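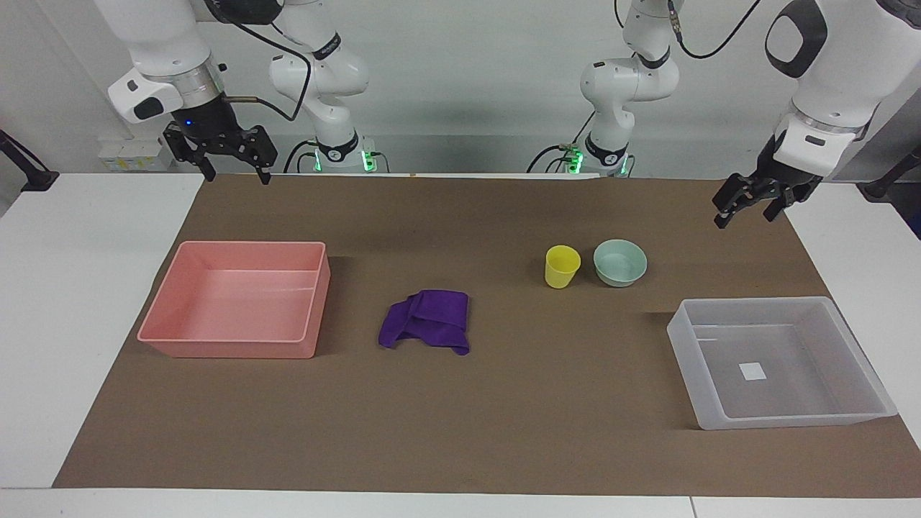 4.2 Arm assignment and the handover problem

Our planner, Mulik, has to decide which arm picks up what before it plans any motion at all, and I'll admit the first version of that decision was pretty crude. It split the table down the middle and gave each arm its own half. That works nicely for something like the pink tray in Figure 3, which sits well over on the right arm's side, but the purple cloth lies close to the middle of the mat and the split line runs right through objects like that. A bit of noise in the estimated centre and the cloth changes owners between one planning cycle and the next - we watched the assignments flicker back and forth in the logs for most of a Saturday.

Boonmee's fix was to stop treating assignment as a hard rule and make it a cost. Each object gets a score for each arm, built from reach distance, wrist angle at the grasp and how much of the other arm's workspace gets swept on the way. We then add a penalty for switching, so an arm that already owns an object tends to keep it. We tuned the penalty on 800 simulated layouts and left it alone after that (okay, Jahangir nudged it once, and we put it back).

Neighbours are the other headache. The yellow cup and the green bowl are almost touching, and if you score them separately you can easily end up sending both grippers into the same little patch of space! So Mulik groups any objects whose padded outlines overlap and hands the whole group to one arm, which then works through it in order.

Figure 3. Workspace layout used to discuss arm assignment. Left and right refer to the robot's own arms, with the right arm on the left of the figure.

The search itself is capped at 2,000 candidate assignments per cycle. With 8 objects or fewer we can check every combination and the cap never comes into play. Past that we fall back on the greedy ordering from Section 3.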